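Ticket 1068
Queue: Facilities / kitchen and shared areas
Subject: Rings and sticky patches on pale wooden table, mugs and cups
Raised by: Ignacio Ibarra
Status: Closed, with one follow-up
Priority: Low

Original report

The long table in the big room is marking. Any mug left standing on it for more than a few minutes leaves a dull ring, and the ring does not come off with a damp cloth. When you pick the mug up there is a slight pull, as if the top were tacky. It began in April. Before that the same mugs stood on the same table with no trouble at all. The ceramic ones are the worst. Paper cups seem fine, although they are rarely left long enough to say.

I have tried washing-up liquid on one ring. It made no difference to the ring and left a cloudy patch the size of my palm.

Reply 1 - Facilities

Please do not use anything further on the table for the moment. Can you confirm the following:

Which end of the table is affected.
Whether the marks are white or dark.
What the table has been cleaned with since the start of April, including anything brought from home.
Whether the mugs go through the dishwasher or are washed by hand.

Reply 2 - Ignacio Ibarra

Both ends, but mostly the middle. Marks are white. No dark ones that I can find.

Cleaning: the usual spray was Segers neutral until it ran out. The bottle under the sink now is Budia, which says "polish and protect" on the front. It is nearly empty, so it has been used a good deal.

Mugs: dishwasher, except the faceted ones, which people wash by hand.

Reply 3 - Facilities

White marks mean moisture or heat held in the finish or in something on top of it. Dark marks would mean water has reached the wood, and that would be a different job. The table was finished with Vetatum hard oil when it was fitted. Hard oil is not supposed to be polished. A polish sits on the oil as a soft film, builds up with each wipe and takes a print from whatever is put down on it. That would also explain the pull.

Three things to rule out before we strip anything:

1. Mug bases. Unglazed foot rings can hold water after washing. Turn each mug over and run a dry thumb round the foot.
2. Detergent residue from the dishwasher. Fill a mug with cold water, stand it on kitchen paper for ten minutes, look for a slimy print.
3. The film itself. Press a piece of masking tape on a clean part of the table, pull it off and look at the back.

Reply 4 - Ignacio Ibarra

Results.

Test 1: 8 mugs checked. Two had a damp foot. Both left rings, but so did three of the dry ones, so damp feet are not the whole answer.

Test 2: no print on the paper.

Test 3: tape came away with a greyish smear on the back. Repeated it underneath the table top, where it is never wiped, and the tape came away clean.

Reply 5 - Facilities

Test 3 settles it. Procedure for removing the film:

Clear a section. Work on one section at a time and finish it.
Mix Haler soap cleaner, 200 ml to five litres of lukewarm water. Do not go stronger.
Wipe on with a well-wrung cloth along the grain. Leave two minutes.
Wipe off with a second cloth and clean water. Change the water when it goes grey.
Dry with a towel straight away. Leave overnight with nothing on it.
Repeat the tape test. If there is still a smear, do it again.

If the surface feels rough once dry, go over it lightly with a 3000 grit pad, along the grain only. Do not use anything coarser. Do not use vinegar, and keep the scourer from the sink well away.

Reply 6 - Ignacio Ibarra

Middle section done twice, ends once. The first bucket was the colour of weak tea. Tape is clean on all sections after the second pass. The rings went with the film apart from one faint one, which I can only find by feel. I did not need the pad.

For the standing test I used the light blue mug, the tall one with the faceted sides, as it had given the clearest ring. Filled with hot tea, lid off, no coaster.

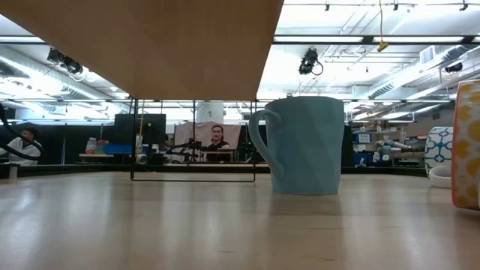

Left it for 20 minutes and then lifted it. No pull and no ring. Repeated with cold water, same result. I have not tested a wet foot on purpose and would rather not.

The cloudy patch from my washing-up liquid has also gone. I take it that was polish lifting unevenly and not damage to the oil.

Reply 7 - Facilities

Agreed on the cloudy patch. A wet foot will still mark an oiled top if it is left all afternoon, so wipe up spills as they happen.

Actions:

Budia bottle removed from under the sink. It is suitable for lacquered furniture and has gone to the meeting room, where the table is lacquered.
Segers neutral reordered.
Label added inside the cupboard door: "Wooden table - neutral spray or damp cloth only".

Follow-up: the faint ring. If it can still be felt after a month, raise a new ticket quoting this one and we will put a thin coat of Vetatum on that section. The table will be out of use for a day.

Reply 8 - Ignacio Ibarra

Fine with me. Please close.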